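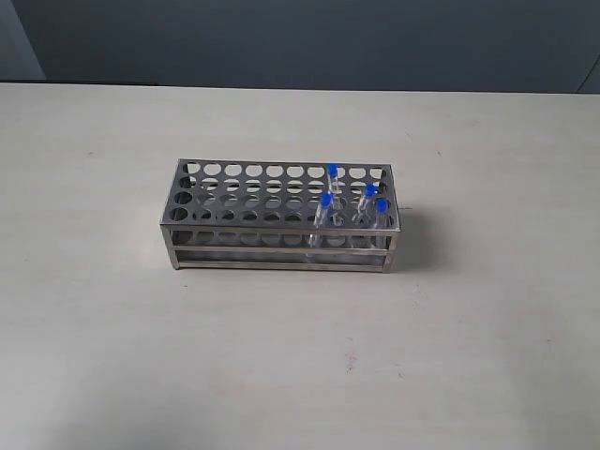
4.3 Recording the tube transfer task

Use this section once the arm is calibrated and the Kimero recorder shows Ready. Each recording of one transfer is called an episode. A full set for this task is 40 episodes.

1. Put the rack on the bare table and load four capped tubes.
2. Change the tube positions every five episodes. Include sets where the tubes are grouped at one end.
3. Bring the arm to the start pose with the fingers closed and check the wrist view. 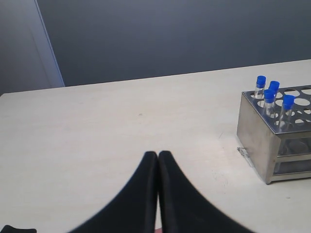

Figure 4-2. Wrist view with the fingers together and the rack to the right.

4. Press Record, then wait for the tone before you move the arm.
5. Open the fingers, lower them over one tube and close them. Lift straight up until the tube clears the top plate.

CAUTION: Do not move sideways while the tube is still in the rack. The arm can drag the whole rack with it.

6. Carry the tube away from the rack at a steady speed – long pauses end up in the training data.

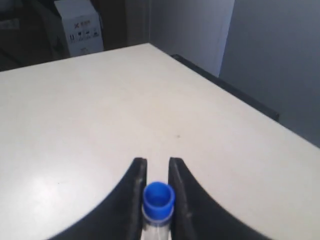 Figure 4-3. Tube held upright between the fingertips, cap above them.

7. Press Stop and mark the episode Keep or Discard. Discard any episode with a dropped tube.

NOTE: Allow around 940 MB of free disk space per set. If the recorder shows error 358, reseat the wrist camera cable and repeat the episode.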